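Every few months somebody sends me a clip of a robot putting a plate in a rack and asks if I'm still a grump about this. Yes. Let me go through it again, with a table this time.

Background for new people: I spent years in stockrooms and a couple more running the back end of a hotel laundry. I like machines. I've bought machines. I've also signed for machines that sat under a sheet until the lease ran out.

So when Henelia says its home helper will "clear any surface" by December, my first question is which surface, and who set it up beforehand.

The Henelia demo is 60 seconds long. I watched it 4 times. One cup, one bowl, one sponge, all of them a good hand's width apart. Nobody's table looks like that at seven in the morning. Mine has a phone charger wrapped around a jar of peanut butter.

Verketti is a bit more straightforward about it. Their page says "selected household items under supervision." Fine. That's a sentence I can work with. It also means you are still standing there.

What gets skipped in these arguments is how much of the work is still done by human hands. A lot of the current crop learns from people holding grippers and doing the chore themselves, over and over, on a table, with cameras on everything. Tidying a tabletop, basically. Small stuff: pick it up, put it down.

Same room, same table, same lamp in all four:

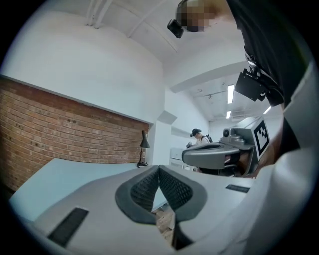
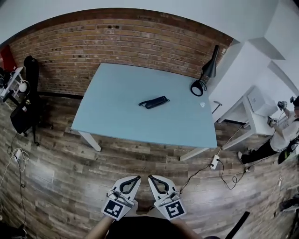
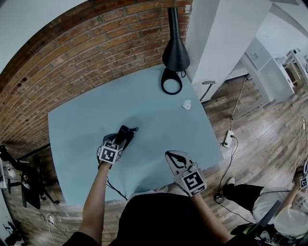
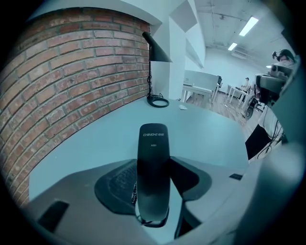 I have no quarrel with learning that way. It's how I learned to fold a fitted sheet: somebody who could do it stood next to me until I could. My quarrel is with the jump from "a person can do this with a gripper" to "a machine will do this in your kitchen."

Because the person is bringing a lot to the party. They know a phone handset from a remote. They know not to drag a cord across a table with a lamp on it. They feel when something starts to slip and squeeze a little harder without thinking.

Cords deserve their own post. Ask anyone who cleans for a living. A cord is soft, it's attached to something you can't see, and it moves when you move the thing next to it. I'd trade every cup demo ever filmed for one robot that can dust behind a lamp and leave the lamp standing.

"But it got 100 out of 100 in the test." Great. Same objects? Same lighting? Did anybody bump the table? I ran a towel folder that was perfect until we changed towel suppliers. The new ones were a hair thicker. We were back to folding by hand before lunch.

To be fair, shop floors are ahead of homes. Henao has an arm that moves totes from a cart to a shelf, and I've seen it run a whole shift. But look at what they did for it: same tote, same shelf height, tape on the floor, a fence. They changed the building to suit the arm. Good for them, it was worth it. You can't do that to a living room with a toddler in it.

And the fence tells you something too. In a home there is no fence. There's a dog.

Someone in my replies is bringing up the Rurkell unit, the one that does laundry. It takes a pile of shirts and gives you a stack of shirts. It does not find the shirts. It does not check the pockets or turn the sleeves right side out. Anyone who has done laundry knows where the hours go, and folding is maybe the nice part.

What would change my mind? Put it in 3 kitchens the company has never seen. Let the people who live there leave the mess. No rehearsal, no engineer just off to the side with a tablet. Show me the whole video with the clock running, including the part where it drops a spoon.

I don't need it to be fast. Slow is fine, I'm asleep. I need it to finish without waking me up to ask what a colander is.

Also tell me how many times a human stepped in. Every company has that number. I have asked two of them for it and got a brochure both times.

Do I think it comes eventually? Some of it, sure. Moving light things off a flat table and into a bin, I could see that being decent before too long. Wiping the table after, harder. Knowing which of the things on it is trash and which is your kid's science project, I wouldn't put money on a date.

Until then, if you're shopping, buy the better dishwasher. Get the one with the third rack.

Replies are open. If you work on one of these and you've got the uncut video, post it and I'll watch the whole thing.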